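和 Thijs Mertens 谈纸盒、黑布和一把热熔胶枪

我第一次给 Thijs Mertens 写信，是为了一盏坏了的台灯。那盏灯叫 Dravaslow，灯臂上有一个小铝件断了，我在网上找了很久，最后找到他的工作室 Requena。他把零件寄给我，包在一个很小的纸盒里。零件我当天就装好了，纸盒我却留到了现在，放在书桌上装回形针。我觉得一个人能把盒子做得这样认真，应该有话可以谈，所以我又写信给他，问能不能去拜访。

他回信很短：“可以来。请穿旧衣服。”

工作室在 Pitasach，在一家自行车店的后面，要穿过一个院子才能到。我们在9月17日（星期日）见面，那天自行车店关门，院子很安静。我们先用英语谈，后来用荷兰语谈，中文是我自己翻译的。如果有的句子听起来不太像他说的话，那是我的责任。

从零件开始

Thijs 以前在 Clernard 工作，做灯具的售后服务。顾客寄来坏的灯，他判断哪里坏了，然后多半要告诉顾客，这个零件已经不单独卖了。“这句话我说了很多年，”他说，“说到后来，我在家里吃饭的时候也会说。我的孩子问还有没有土豆，我说，对不起，这个零件已经不单独供应。”

他离开 Clernard 以后，开始自己做替换用的小铝件。开始的时候他只做灯臂上的关节片，后来也做夹子、垫圈和底座上的角件。他自己画图，请一家机械厂切割，拿回来以后自己磨边，自己包装。过去一年，他一共寄出433个盒子。

我问他这个数字算多还是算少。

“对机械厂来说太少了，他们每次接我的电话都叹气。对我的手来说，够了。”

他给我看了一个关节片，重12克，放在手心里几乎没有感觉。他说顾客收到以后常常很惊讶，付了钱，等了一个星期，得到的东西比一块饼干还轻。有一位顾客写信问，是不是盒子里漏掉了什么。从那个时候起，他开始认真考虑包装的问题。

“这么轻的东西，如果你放在一个大信封里，它看起来就像一个错误。放在一个合适的盒子里，顾客就知道，我们想寄的就是它。”

关于纸盒

他用的纸盒是普通的瓦楞纸盒，买来的时候是平的，要自己折。他试过白色的盒子，也试过带磁铁的那种硬盒子，是一个推销的人送来的样品。带磁铁的盒子他很不喜欢。“打开的时候啪的一声，好像里面是一枚戒指。顾客打开一看，是一个灯的零件。这样对零件不公平。”

盒子里面的隔层也是纸板，他用裁下来的边料做。每个零件有自己的位置，零件和零件不能碰到一起。铝很软，两个铝件在路上互相摩擦，到的时候表面就会有灰色的痕迹。这种痕迹不影响使用，可是他收到过抱怨，他也认为抱怨的人有道理。

“在灯上面，你的眼睛离这个零件只有半米，”他说，“你每天晚上看书，每天晚上看见那条痕迹。我也会写信抱怨的。”

我问他为什么不用泡沫塑料。他说用过。泡沫塑料很好用，裁起来也快，但是他的刀裁过以后，小碎粒会飞得到处都是，粘在衣服上，粘在咖啡杯里面。他的妻子有一天在洗衣机的过滤网里找到一团，拿到他面前，没有说话。第二天他就换成了纸板。

装一盒要多长时间？他想了一下，说简单的盒子10分钟，包括折盒子、做隔层、放零件、写标签。复杂的盒子他不愿意说时间。

“如果我说出来，你会替我算每个小时赚多少钱。请不要算。”

还有重量的问题。他选的邮寄方式，一个包裹最多650克，超过就要换另一种价格，贵很多。关节片离这个重量很远，可是底座的角件是成套寄的，加上盒子和说明书，就很接近了。为了这件事，他把说明书从一本小册子改成一张折起来的纸。他拿给我看，纸的两面都印了字，字有点小。他承认有老年顾客打电话来，请他把说明书念一遍。他就念。

“有一位先生，我给他念过三次。第三次的时候，灯已经修好了，他只是想再听一次第四步。”

黑色的桌布

工作室里的桌子铺着黑布，这是我进门以后最先问的事情。我以为是为了好看，或者是为了拍照片给网店用。Thijs 说网店的照片确实也在这里拍，可是布来得更早。

原来的桌面是浅灰色的。铝件也是灰的，小的垫圈掉在桌面上，就看不见了，要用手去摸。有时候他摸到了，有时候他要跪在地上找，后来发现还在桌上。他换过台灯，换过灯泡，都没有很大的帮助。后来他从储藏室里拿出一块黑布，铺上去，问题就解决了。

“黑色的上面放银色的，连我父亲不戴眼镜也能看见。他试过，我请他来试的。”

布还有一个好处，零件掉下来没有声音，也不会弹走。缺点是容易沾灰。他用粘毛的滚筒清理，每次开始包装以前滚一遍，中午再滚一遍。布上面的折痕他不熨。他熨过一次，过了两天折痕又回来了，他就决定和它们一起生活。

我说，墙上好像也有不少痕迹。他转过头去看那面墙，看了一会儿，好像很久没有看过了。墙是他自己刷的，颜色是一种很浅的、偏绿的颜色，油漆罐上的名字他已经忘记了。他说痕迹大部分来自纸板。大张的纸板要靠墙放，拿的时候总是会擦到，一次一次，就成了现在的样子。

“我计划12月重新刷，”他说。然后他补充说，去年他也是这样计划的。

热熔胶枪

谈到胶枪的时候，他的话变多了。以前他用双面胶固定隔层，夏天没有问题，冬天工作室比较冷，胶带就不粘了，盒子寄到的时候隔层倒在里面，零件都到了一个角落。他也用过白胶，白胶很牢，但是要等它干，桌上很快摆满了正在等的盒子，没有地方做别的事。

热熔胶等的时间很短。他每个隔层只点两个小点，一个在底部，一个在侧面。点多了，纸板会鼓起来，盖子就合不平。刚开始的时候他用得太多，他形容自己像在做蛋糕。

“胶枪最大的缺点是丝，”他说，“很细的丝，像蜘蛛网一样。你把枪拿开，丝就跟着你走。如果一根丝落在铝件上，顾客会以为那是头发，这就很不好了。”

他的方法是点完以后把枪嘴在纸板的边上擦一下，再慢慢拿开。他示范给我看，用的是一块废纸板。我也试了一次。我的那一次有丝，而且不止一根，他很有礼貌地说，第一次都是这样。

另外一个缺点是电线。他觉得所有胶枪的电线都太硬，而且总是想回到它在商店里卷着的形状。他不喜欢用扎带把它捆好，每次用的时候要解开，他没有这个耐心。所以他用完以后只是随便绕几圈，放在桌子靠墙的那一边，等它完全凉了再收起来。我问，如果忘了收呢？他说，那么第二天早上它还在那里，正好可以用。

桌上黑布的一边放着胶枪，黑色的枪身，橙红色的扳机，电线松松地绕着。纸盒打开着，小铝件有的在盒子里，有的在盒子旁边。

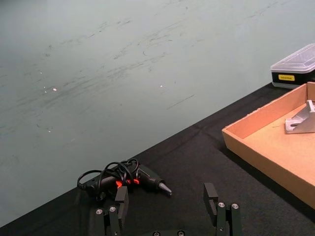
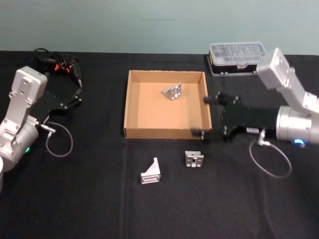

先放什么，后放什么

Thijs 装盒子有固定的顺序，他说得很慢，让我可以写下来。最重的零件先放，放在底部的中间。然后是形状不规则的。最后才是小的、平的，它们可以用一张折好的薄纸压住。说明书放在最上面，正面朝上，这样打开盒子首先看见的是灯的图，顾客马上知道这是哪一盏灯的东西。

放进去以前，他把每个零件用一块软布擦一遍。铝上面很容易留下指纹，特别是夏天。他试过戴棉手套，可是戴了手套以后他拿不住垫圈。现在他拿零件只拿边缘，像以前的人拿照片那样。

然后他合上盖子，拿起来，放在耳朵旁边轻轻摇一摇。如果听见声音，就打开重做。我说，顾客收到的时候也会摇吗？

“全部都会摇。你没有摇吗？”

我摇了。我记得没有声音，也记得那时候我担心里面什么都没有。

他听了有点不安，问我，是不是应该让它有一点点声音。我们讨论了这个问题，讨论的时间比它应该得到的要长。我的意见是保持安静。他说他要再想一想，也许可以在盒子外面写一句话。

盒子不用胶封口，只贴一条纸胶带，一端折回来一点，方便撕开。这个折回来的小角是他自己觉得最满意的部分。他在 Clernard 的时候，每天要打开很多包裹，指甲常常裂开。那时候他就想，如果有一天由他来寄东西，他一定会留一个小角给别人拉。

退回来的盒子

架子的最下面一层，放着顾客退回来的盒子。退货不多，原因大部分是买错了型号。Dravaslow 有旧的和新的两种，灯臂看起来一样，关节片的孔却差了一点点。他在网页上用粗体字写了怎样区分，又加了图，还是有人买错。他现在会先写信问一句：您的灯的开关在电线上，还是在底座上？得到回答以后再寄。这样多花一天，可是退货少了。

让他高兴的是，退回来的零件多数还在原来的位置上。顾客拿出来，试了，不合适，又一个一个放回隔层里。他认为这说明隔层做得对。如果一个盒子很难放回去，人们就会把东西全部倒进去，用胶带缠起来。

有一个盒子退回来的时候，里面多了一样东西，是一包郁金香的种球，小小的，用报纸包着。没有信。他查了订单，写信去感谢，对方一直没有回答。种球他种在院子里，在自行车店的老板放旧轮胎的地方旁边，春天开了黄色的花。

我问他会不会请人帮忙包装。他说考虑过，有一个学生来试了两个下午，做得很快，也很整齐。但是学生把胶带的角折到了另外一边。两边其实都可以，他知道，顾客也不会注意。他用了整个晚上告诉自己这件事不重要，第二天他把那些盒子又拿出来，一个一个改过来了。

“学生后来找到了更好的工作，在一个面包房，”他说，“我给他写了一封很好的推荐信。”

下一步

他正在画一种新的盒子，隔层和盒子用同一张纸板折成，完全不需要胶。图纸贴在门后面，已经改过很多次，有几条线画了又擦掉，纸都变薄了。难的地方在角上：纸板折两次以后太厚，盖子会自己弹起来一点。他试过把折线压深，压得太深，纸就断了。

我问，如果成功了，胶枪怎么办？

他说胶枪可以带回家，家里有一把椅子，椅脚下面的毡垫总是掉。说完他去院子里给我看种郁金香的地方，现在当然什么也看不见，只有土，还有一个轮胎靠在旁边。回来以后他帮我找了一个旧型号的垫圈，我的灯上那个也快要坏了。他把它放进一个小盒子，盖上，摇了一下，递给我。

想订零件的读者可以直接写信给 Requena 工作室，请写明灯的型号和开关的位置。Thijs 自己回信，通常在晚上，星期日一般不回。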